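Search this site Search Go

Bottle drive returns to Drostden hall in June

By Tracey Bunting

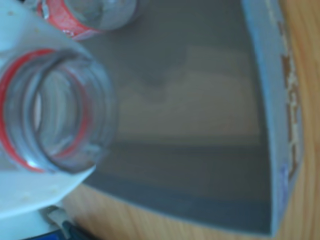 Clear plastic bottles and a grey tray.

The Drostden bottle drive is back on Sunday, and organisers are asking households to start going through their recycling now.

Drinks containers can be dropped at the side door of the hall on Michiels Road from 9 am until 1 pm. Clear plastic, coloured plastic, cans and glass will be sorted on site, and each colour of plastic goes into its own bag.

Last year's drive took in over 300 bags and raised money for new kitchen shelving at the hall. This year's refunds will go towards repairs to the Lisus Street playground, where the swings have been closed since summer.

Bottles should be empty and rinsed. Lids can be left on or brought in a separate bag. Labels do not need to be removed. Milk jugs, oil bottles and anything that held cleaning products will be turned away.

Glass must come in a box or crate, as bags split on the stairs last time. People with more than 6 bags are asked to use the Skultov Lane entrance, where there is room to back in a trailer.

A free pick-up will run on the morning of the drive for residents who can't get to the hall. There are 26 spots, and names can be left at the hall office or the library desk. Bags for pick-up need to be at the kerb by 8 am.

Parking on Michiels Road will be limited to 15 minutes during the drive.

Recent items
Lisus Street playground: what's being fixed
Library extends evening hours
Skultov Lane resurfacing starts next week
Hall kitchen bookings open

Get local news in your inbox. Enter your email to sign up. You can unsubscribe at any time.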